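Nestholm Clear Ridged Storage Tray

Home > Storage > Trays and Bins > Clear Trays

Shallow open tray in clear plastic with a ridged floor and a handle cutout in the short end. For shelves, drawers, cupboards and tabletops. Sold singly or in cartons of 30.

Item: Nestholm tray, long shallow
Finish: clear
Shape: rectangular, open top
Floor: fine parallel ridges, lengthwise
Handle: rounded rectangular cutout in end wall
Inside depth: see size chart
Lid: sold separately
Care: hand wash

Overview

The Nestholm is a low tray for small things that otherwise end up loose on a shelf or at the back of a drawer. Packets, jars, craft supplies, spare cables, bathroom bottles and office odds and ends all fit well. The walls are thin, so most of the width goes to what you put in it. They are low enough that you can reach in from the side without taking the tray down first.

The material is clear throughout, walls and floor. You can tell what is in a tray from the front of the shelf, and from underneath if it is on a high wire rack. Customers who like labels usually put them on the end wall below the handle, where there is enough flat area for a standard address label.

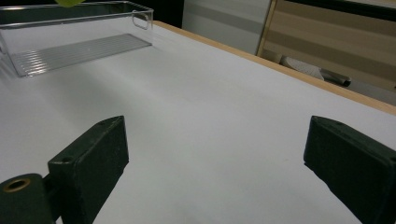
The floor ridges run the long way. Small items slide forward easily when you pull the tray out, and crumbs or a little spilled powder drop between the ridges and can be tipped out at the end. If you want things to stay put, the Arnus liner (below) is cut to the same footprint and lies flat over the ridges.

To move a full tray, hook your fingers through the cutout, slide the tray toward you and put your other hand under the floor before it leaves the shelf. The handle is made for pulling. Don't hang a loaded tray from it.

Sizes

Three lengths are in stock. Width and wall height are the same on all three, so they line up on one shelf.

Short: for bathroom cabinets and desk drawers
Medium, 300 mm class: discontinued, see note
Long, 400 mm: for kitchen cupboards and standard shelving
Extra long, 600 mm: for deep pantry shelves and utility racks

Note: the medium tray was dropped last September and is shown for reorder reference only. The third stocked length is the Short Plus, which takes the same lid as the Short. Please measure the inside depth of your cupboard with the door closed and leave a little room for hinges. We get more returns on the 600 than on any other size, nearly all from kitchens with wall cabinets that are too shallow for it.

Load

The 400 mm tray is rated for 3000 g spread evenly over the floor. The same limit applies to the 600 mm tray. Heavy items such as canned goods should go in the Usuga deep bin, which has thicker walls and a reinforced rim.

Cleaning

Wash by hand in warm water with dish soap. A soft brush run along the ridges gets into the grooves better than a sponge does. Rinse and stand the tray on its end to drain. Do not use scouring powder or abrasive pads, which leave haze on clear plastic. Keep away from ovens, toasters and radiators. The tray is not suitable for the microwave or the freezer.

Sticker residue comes off with a little cooking oil left on for a few minutes and then washed away. Test any solvent on the bottom of the tray first.

Goes with

Arnus liner: thin, non-slip, can be trimmed with scissors
Usuga deep bin: same width, taller walls
Cliltska divider set: press-in dividers for the 400 and 600 trays, not for the Short or Short Plus

The Cliltska dividers grip the top rim of the side walls and can be moved at any time. They hold well against light contents. With bottles or anything top-heavy, use two dividers close together.

Ordering and returns

Single trays ship in a cardboard sleeve. Cartons ship nested with a paper sheet between trays. Leave the sheets in place if you are storing the trays for later use, as clear plastic marks when it rubs. Unused trays can be returned in the original packing. Liners that have been trimmed cannot be returned.

Carton orders are packed in one length only. For mixed lengths, add single trays to the cart.

Page last updated 11 April 2019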